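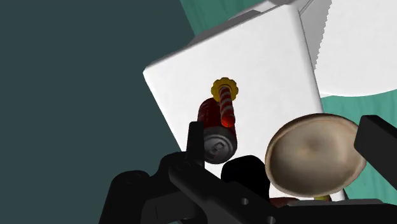

Search articles, reviews, teardowns

Two grippers, one wrist camera, 300 grasps

Wrist cameras are usually chosen last. The arm is picked for reach, the gripper for the part, and the camera goes wherever a bracket will fit. The lab at Pedau did it the other way around this spring. The engineers fixed the camera pose first, in simulation, and made two grippers compete for the space left over.

The first is the Palley, a parallel-jaw design with stiff angular fingers. The second is the Drustari, which uses compliant fingers that wrap around whatever they touch. Both bolt to the same wrist flange and take the same position commands. Both were modeled down to the chamfers before any hardware was ordered, and the comparison ran entirely in a physics simulator through the end of May.

The test is simple to describe. A cluttered tabletop is loaded with household shapes – boxes, a soda can, shallow dishes, thin sticks – and the controller is asked to remove one named object without disturbing the rest. Each gripper got 300 attempts, split evenly across 3 levels of clutter. Object poses were randomized between attempts, and both grippers saw the same set of poses in the same order.

The view from the wrist is the hard part. At grasp range, black finger geometry takes up most of the lower part of the image, and a large pale box can fill the middle with almost no texture to match against. A red can against a white face is easy to segment. The same can with a striped stick standing in front of its upper end is harder, and the early segmentation model tended to merge the two into a single object. Small items that show only as a sliver between the gripper and a dish were missed outright unless the arm backed off and looked again.

Backing off costs time. The team's controller, Cervantes, handles it with a retreat rule: if the target mask shrinks below a set area during the approach, the arm reverses along its own path, pauses, and takes a second look from a slightly rotated wrist. The rule is limited to 2 retreats per attempt. After that the grasp is scored as a failure and the next scene loads.

With the rule turned off, the Palley performed better. Its fingers are narrow when seen from the wrist, so the target stays visible until late in the approach. The Drustari's fingers are wider at the base and hide the contact area sooner. With the rule turned on, most of that gap closed in light clutter. In the densest scenes it stayed open, for a reason that has little to do with vision. A compliant finger needs room to spread before it closes, and a can leaning on a box leaves room on one side only.

Cans deserve a separate note. A soda can lying at an angle presents its lid to the camera, and the lid's rim gives a strong edge for pose estimation. The body gives a poor one. Both grippers did well when the estimator locked onto the rim and poorly when it tried to fit a cylinder to the body alone. Pedau now weights the rim more heavily in the fit. Nothing in either gripper was changed to get that improvement, and the engineers applied it to both sides before the final runs.

Shallow dishes reversed the ranking. The Palley has to pinch a rim, which means aligning the jaws across a thin wall, and small errors in estimated height made it close on air or push the dish down into the table. The Drustari tolerated the same errors and lifted the dish anyway, at a slight tilt. Whether the tilt matters depends on what is in the dish. The simulator had no liquids, so the question was left open.

Rendering is the obvious weakness of the study. Shading in the simulated scenes is soft, surfaces are clean, and the synthetic lid does not throw the hard glare that a real one does under overhead lights. Contact friction was set to one value for every object, which flatters the stiff jaws on smooth surfaces. The lab plans 3 follow-up sessions on hardware, the first on a Sunday when the building's shared arm is free, with the camera bracket machined to the simulated pose.

Both grippers will be mounted for those sessions. The Palley gets the bin with cans and boxes, the Drustari gets the dishes, and Cervantes will run the same code on each. A tool changer is also under discussion, although the added length at the wrist would move the fingers farther from the lens, and the simulated camera pose would have to be worked out again.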